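Abräumen bleibt schwierig
Haushaltsroboter lernen in der Simulation schneller als in jeder Küche. Beim Übergang auf echte Arbeitsflächen verlieren sie einen Teil davon wieder.

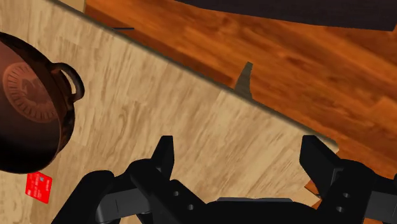 Wer einen Küchentisch abräumt, löst nebenbei mehrere Aufgaben, die in der Robotik getrennt behandelt werden: Gegenstände erkennen, eine Griffstelle wählen, den Arm kollisionsfrei heranführen, die Kraft dosieren, ablegen. Für jede dieser Teilaufgaben gibt es brauchbare Verfahren. Hintereinandergeschaltet multiplizieren sich ihre Fehlerquoten.

Beim Entwicklungsbüro Runier in Birnitz wird deshalb vorwiegend simuliert. Die Gruppe um Remo Kaufmann hat für ihre Steuerungssoftware Allora bisher 2466 virtuelle Durchgänge ausgewertet, alle mit einem Zweifingergreifer und wechselnden Kücheneinrichtungen. Variiert werden Lage und Drehung der Gegenstände, Reibwerte, Beleuchtung und Blickwinkel. Ein Durchgang gilt als bestanden, wenn das Zielobjekt am vorgesehenen Ort steht und sonst nichts verschoben wurde. Die zweite Bedingung wird deutlich häufiger verletzt als die erste.

Kochgeschirr ist ein dankbarer Prüfkörper. Ein Topf ist groß, starr und leicht zu segmentieren, bietet einem Parallelgreifer aber wenig geeignete Flächen. Der Durchmesser übersteigt oft die Öffnungsweite, also bleiben Rand oder Henkel. Am Henkel liegt der Schwerpunkt weit außerhalb des Griffs, und beim Anheben entsteht ein Drehmoment, das zwei Finger nur über Reibung aufnehmen können. Steht der Topf auf dem Kopf, muss er zusätzlich gewendet werden. Glänzendes Metall stört außerdem die Tiefenmessung; viele Sensoren liefern an solchen Stellen Löcher oder falsche Abstände.

Flache Teile bilden das andere Ende der Skala. Eine Karte in Scheckkartengröße lässt sich von oben nicht fassen. Sie muss zur Tischkante geschoben oder an einer Schmalseite angehoben werden. Liegt sie zum Teil unter einem anderen Gegenstand, kommt die Frage der Reihenfolge hinzu. »Die Planung sieht den Topf und die Karte als zwei Aufträge«, sagt Kaufmann. »Dass der eine den anderen blockiert, muss sie erst aus der Geometrie ableiten.«

Von den simulierten Durchgängen wurden 906 am realen Versuchsstand wiederholt. In 541 Fällen erreichte die Anlage dasselbe Ergebnis wie im Rechner. Die Abweichungen gehen nach Angaben des Büros überwiegend auf den Kontakt zurück: Finger rutschen früher ab als berechnet, dünne Teile verkanten, die Arbeitsfläche gibt nach. Starrkörpersimulationen bilden solche Effekte nur näherungsweise ab, und genauere Modelle kosten so viel Rechenzeit, dass der Geschwindigkeitsvorteil schrumpft.

Regula Rüegg, die beim Küchenausstatter Briem die Automatisierung verantwortet, hält den Vergleich mit der Fertigung für aufschlussreich. In der Montage werde die Umgebung an die Maschine angepasst: Teile kommen lagerichtig an, Vorrichtungen halten sie fest, der Greifer ist auf ein einziges Werkstück ausgelegt. »Diese Vorarbeit entfällt zu Hause«, sagt sie. Bei Briem laufen zwei Roboterzellen, beide im Beschlaglager. Unsortierte Rückläufer werden dort weiterhin von Hand eingeräumt.

Im November soll Allora eine überarbeitete Kontaktschätzung erhalten, die Messwerte aus den Fingern während des Griffs einbezieht. Dann wird auch der Versuchsstand umgebaut, zunächst mit einer zweiten Arbeitsfläche in anderer Höhe. Textilien und gefüllte Gefäße bleiben bis auf Weiteres aus dem Prüfprogramm ausgeklammert.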